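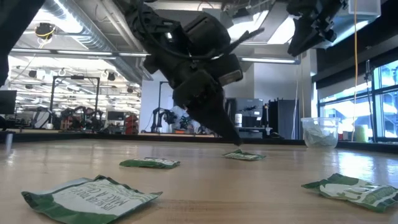 A black arm over green and white packets on the bench.

Istex opened orders Thursday for Gustel, its two-arm packet sorting kit. Price is $1259 with the table frame, or $280 a month on lease. Arms, grippers, cables all in. Laptop is extra.

First run is 600 kits, shipping from the Balaskas warehouse in July. Small packets only for now, teh flat slippery kind that packing lines hate.

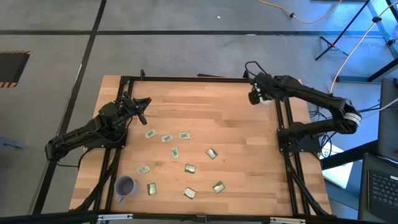 Bigger pouches come with a software update, no date yet. Sotiris Politis of Istex says the grippers are good for 1000 hours before new pads. Dekorbridge handles repairs, parts only at first. Orders thru the Istex site.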